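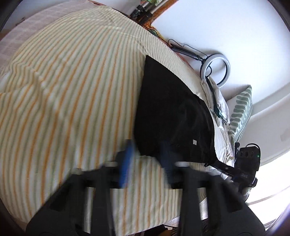 Kukumel Sewing Circle - Tips & Tricks

Looking After Your Fabric Stash (and Getting It Ready to Sew)

July 14, 2023

Every August we start a new round of beginner projects, and every August the same questions come up before anybody has threaded a needle. How do I wash this? Why did my skirt shrink? What am I supposed to do with all these little pieces? So this page gathers up the answers we give most often, along with a few things that longtime members have added over the years. Take what suits you and leave the rest.

Wash it before you cut it

I know, I know. You've just come home with a beautiful piece of cotton and you want to get started right this minute! But cotton, linen and flannel can all shrink the first time they meet warm water, and it's much nicer to have that happen while the fabric is still a plain flat piece than after you've put in a zipper. Wash it the way you plan to wash the finished thing. If the pajamas are going to end up in a hot dryer (and in my house everything does sooner or later), then the fabric should go in a hot dryer too.

Before it goes in the machine, run a quick zigzag along the cut ends, or snip a little triangle off each corner. Either one cuts down on the long tangle of threads that otherwise wraps itself around everything in the load. Dark reds and navy blues get washed alone the first time, and I put an old white washcloth in with them. If the washcloth comes out pink, back they all go for another rinse.

Small precuts are the exception. Charm squares and narrow strips come out of the wash frayed and wobbly, so leave those as they are.

Pressing is different from ironing

When you iron a shirt you slide the iron back and forth, and that's fine for a shirt. With yardage it can pull the weave out of shape, especially on the bias. Set the iron down, count to three, lift it up and set it down on the next spot. It takes longer, but it's rather restful once you have the radio on. Keep a spray bottle of plain water nearby for the stubborn center fold that every bolt seems to have.

Folding for the shelf

We fold around a ruler. Lay the fabric out with the selvages together, fold it in half again lengthwise, then wrap it around a wide quilting ruler and slip the ruler out at the end. Fold the little bundle over once and stand it up like a book. Everything ends up the same height and you can see every print at a glance - no more digging through a pile for the yellow gingham and knocking over the rest.

Pin a slip of paper to each one with the yardage and the fiber content. You think you'll remember. I have a gray piece that might be linen and might be rayon, and I've been wondering about it for six years.

Keep the shelf out of direct sun if you possibly can. Folds fade first, and a pale stripe down the middle of a good print is a sad thing to find.

Scraps

Anything bigger than my hand gets saved, and anything smaller goes in a bag for stuffing pincushions and draft stoppers. Sort by color if you make quilts, or by fabric type if you mostly mend. My own scrap drawers are sorted by color except for the bottom one, which is all denim and weighs as much as a small dog.

Needles and thread

Start each big project with a fresh needle. If you hear a little popping sound as you sew, the needle is dull, whatever you may have told yourself about having just changed it. Use a ballpoint for knits, a universal for most cottons, and a heavier jeans needle for canvas and denim.

As for thread, that old wooden spool from the back of the drawer is lovely to look at. Give it a tug before you trust it with a seam, though. If it snaps easily, put it in a jar on the windowsill and enjoy it there.

For new members

The supply list for the August beginner class is in the binder by the door, filed under the Cestik apron pattern. You'll need two yards of a medium-weight cotton, washed and pressed before the first evening, and thread to match. Bring your own scissors if you have a pair you like, and tie a ribbon on the handle so they go home with you.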